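Eston Young Makers: Big Questions, Small Tables

Why Do We Hold Things Still?

If you have ever tried to butter a piece of toast with one hand tucked behind your back, you already know something important about the world, and you learned it with crumbs on your sleeve. The knife goes forward and the toast goes with it. You push harder, and now the toast is off the plate and heading for the floor. What you wanted was for the knife to move and the toast to stay, and for that you need your other hand, the one that seemed to be doing nothing at all.

We are going to spend this whole page on that other hand. It may sound like a lot of words for such a plain subject (you should see how many we had before we crossed half of them out!), but holding things still is one of the cleverest things your body does, and you have been doing it since you were a baby pinning a rattle against your tummy.

Pushes and pulls

Let's begin with a word you may have met in school: force. A force is a push or a pull. When you slide a drawer shut you are giving it a push, and when you tug on a sock you are giving it a pull. Things that are sitting quietly tend to go on sitting quietly until a push or a pull comes along that isn't matched by another one going the opposite way. That last part matters, so read it again if you like. Two pushes that are the same size and go straight at each other cancel out. Stand palm to palm with a friend and lean in gently, and if you both push the same amount, neither of you goes anywhere, even though your arms are getting tired.

So a thing can be perfectly still and still have all sorts of pushing and pulling going on. A book on a table is pulled down toward the ground by gravity, and the table pushes up on it exactly as much. The book looks as though it's having a nap. Really it is in the middle of a very even tug-of-war.

When someone works on something at a table, their hands join in with this. One hand may press down, and another may grip. Anything else touching the work adds its own push or pull, and all of those have to balance if the work is going to stay where it's wanted.
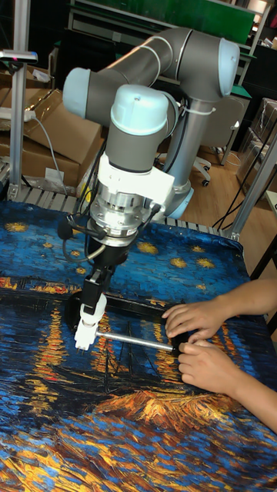 Now, which way should you push to keep something from sliding? You might think the answer is to push against the way it's sliding, and that does help. But there is another way, and it's a bit sneaky. You can push down.

The grabby business of friction

When two surfaces touch, they catch on each other a little. Even something that looks as smooth as a window would look bumpy if you could shrink down small enough to walk across it. That catching is called friction, and it is the reason your shoes don't shoot out from under you every time you take a step.

Friction gets stronger when two surfaces are squeezed together more firmly. Put your palm flat on a sheet of paper on a table, very lightly, and ask somebody to pull the paper out. It slips away as easy as anything. Now press down and let them try again. You aren't pulling the paper back at all, only pressing, and yet it's much harder to move. Your press has turned into grip.

A flat hand is good at this kind of job. It covers a big patch of whatever you're holding, so the thing is less likely to tip up at one corner or swing around like the hand of a clock. If you press on a ruler with just one fingertip, a little nudge at the end will make it spin around your finger. Press with your fingers spread out and the spin has a much tougher time getting started. Try it! A ruler is best, but a wooden spoon will do if all the rulers in your house have wandered off the way ours do.

Why long things are tricky

Rulers and spoons bring us to rods, which we are very fond of. A rod is a long thin bar, and you'll find rods all over the place once you begin looking: the rail in a closet, the bar a shower curtain hangs from, the skinny axle through the wheels of a toy truck, the spokes on a bicycle.

A rod is a wonderful shape for reaching from one place to another, and it has one habit you need to know about. A small push at the far end can have a big turning effect at the near end. It's the same reason a door is easy to open from the handle side and dreadfully hard to open if you push right up next to the hinges. (Do go and try that on a door, but keep your fingers out of the gap by the hinge.) The farther away from the turning point you push, the more turning you get for your effort. Grown-ups call this leverage.

For somebody who wants to turn something heavy, leverage is a gift. For somebody who wants a long rod to stay put, it's more of a nuisance, and the best cure is to hold the rod in two places that are nicely far apart. Hold a broom in the middle with one hand and the ends will wobble up and down. Put one hand near each end and it settles right away. The same broom is suddenly very well behaved, and all you've done is move your hands.

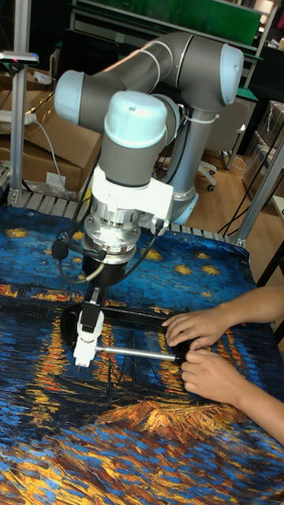

One hand lies flat with its fingers spread out, and the other curls around the end of the shiny metal rod.

Two hands, two different jobs

Your hands don't have to do the same thing at the same time, and very often they shouldn't. Watch someone peel a carrot. One hand holds the carrot and the other moves the peeler. Watch someone write a letter, and look at the hand without the pen. It's usually resting on the paper, keeping it from creeping about. Most people have never once thought about that hand, and it has been helping them write for years!

Sometimes both hands are holders, but they hold in different ways. There is the flat press, which we've talked about already. There is the pinch, between the thumb and a finger, which is good for small or thin things. And there is the wrap, where your fingers curl all the way around, as they do on a swing chain. A wrap touches the thing on several sides at once, so it's hard for it to wriggle out in any direction. A pinch touches on just two sides. It's weaker than a wrap, but you can feel more with it, and you can let go in a blink.

Have a look at your hands and try all three on a pencil. Press it flat against the table, then pinch the end, then wrap your whole fist around it. Ask someone to give the pencil a gentle tug each time. Which one held best? Which one got tired first? Can you do a flat press with one hand and a pinch with the other?

What about the thing underneath?

It would be unkind to leave out the table. A table does a lot of holding, and so does whatever is spread on top of it. A bare, polished table is often slippery, and a cloth can change that, sometimes for better and sometimes for worse. If the cloth grips the thing on top but slides on the table below, then the cloth and the thing go traveling off together, which has ended badly for many a bowl of soup. If the cloth stays put on both sides, it can be a real help.

Cloths do other jobs too. They keep scratches away from the tabletop, and they soften the clunk when something metal is set down. And they can be lovely to look at while you work. The one in our pictures is printed with a famous painting of a night sky over a river, with yellow stars in deep blue and long streaks of golden light on the dark water. There's a boat in the painting as well. We think it's a fine thing to have stars to look at when your hands are busy and you can't wander off.

Frames and blocks

Thin things bend and wobble more than thick ones, so people who build things like to join thin parts into a frame. Think of a picture frame or a window. Each side by itself is only a strip, but fasten them together at the corners and every strip helps to keep the others in line. If you hold one sturdy part of a frame, you are helping to hold all the rest of it too, so long as the corners are strong.

That gives you a choice about where your hands should go. You could hold the long thin part, or you could hold the chunky part it's joined to. Chunky parts are often easier to get a good grip on. There's more for your fingers to wrap around, and you can lean your weight down through your arms and let the table help.

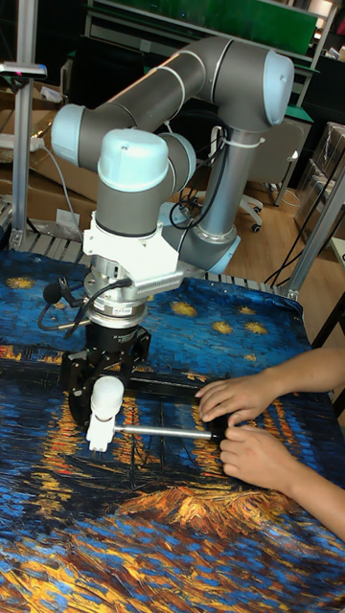
Two hands grip the black piece, with the shiny rod stretching out across the starry cloth.

A holding-still game to try at home

We play this one on Sunday afternoons at the Khasawneh Library, at the big tables by the window, and you can play it with 2 people and hardly any equipment. You need a wooden spoon, a dish towel and a timer.

Lay the towel on the table and put the spoon on top. One player is the holder and keeps the spoon still. The other is the nudger, who may push the handle with one fingertip, gently, from any side. Set the timer for 60 seconds. The holder may use one hand for the first turn and both hands for the second. Then swap places, take the towel away, and do the whole thing again on the bare table.

Before each turn, guess what will happen and say it out loud. Does the spoon turn more when it's nudged at the tip or close to your hand? Is a flat hand better than a fist? What if your two hands are right next to each other, and what if they're as far apart as the spoon allows? If the nudger gets too excited, the spoon will fly, so gentle fingers, please, and no mugs on the table.

Some words from this page

Force: a push or a pull.
Friction: the catching between two surfaces that makes it harder for them to slide.
Leverage: the extra turning you get when you push far away from the turning point.
Rod: a long thin bar.
Frame: strips or bars joined together so that they hold one another in shape.

If you drew a picture of your own hands doing two different jobs, we would love to put it up on the wall at the library. Hand it in at the front desk, and write on the back which hand was the holder.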